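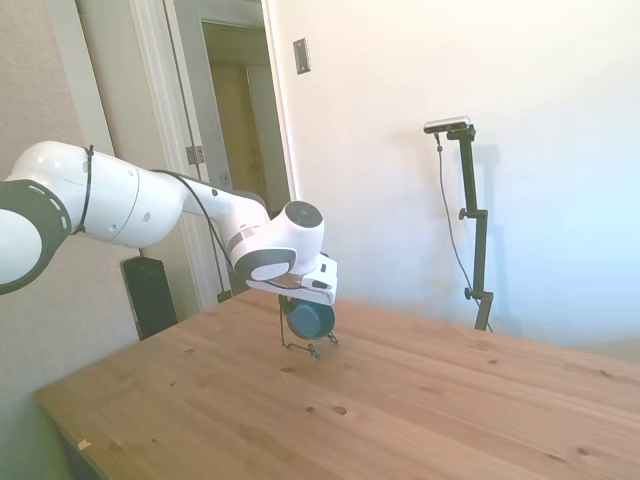
Bouchra Filali wrote to us that a rainbow has seven colors, everyone knows it, and could we please stop making it complicated.

Sorry, Bouchra. We checked, and we don't think it's that simple.

Who says seven?

You probably learned red, orange, yellow, green, blue, indigo, violet. That list goes back to an English scientist in the 1600s who shone sunlight through a glass prism. At first he named five colors. Later he added orange and indigo. He liked the idea that colors should match the notes in a musical scale, and there are seven of those. Does that sound like a good reason to you? It doesn't to us. Light doesn't know any songs.

What is really up there?

Sunlight is a mix. When it goes through raindrops, it bends, and each kind of light bends a little differently. Scientists measure light in nanometers, which are very, very tiny. Deep red light is near 700 nanometers and violet is much shorter. Between the two there are no lines and no gaps. Red slides into orange so slowly that you can't put your finger on the spot where it changes. Try it with a photo of a rainbow and a friend. You will probably argue.

So where do the stripes come from?

Mostly from us. Our eyes and brains like to sort things into groups, and then we give the groups names. Not every language uses the same ones. Russian has 2 everyday words for blue, one for light and one for dark. Some languages use a single word for both green and blue. People who speak them can still see the difference between grass and sky, so don't believe anyone who tells you they can't.
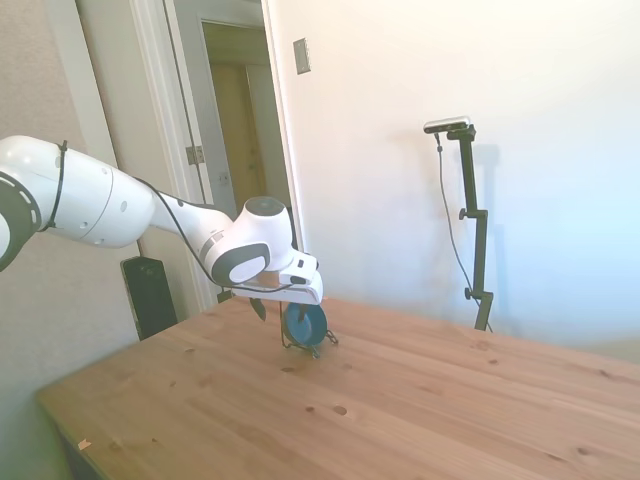
Blue tape. Or would you call it teal?

And indigo?

Look for it next time it rains and the sun is out. Plenty of grown-ups who say "indigo" without blinking can't point to it. Ask one. If they point somewhere between blue and violet, ask them where blue stops.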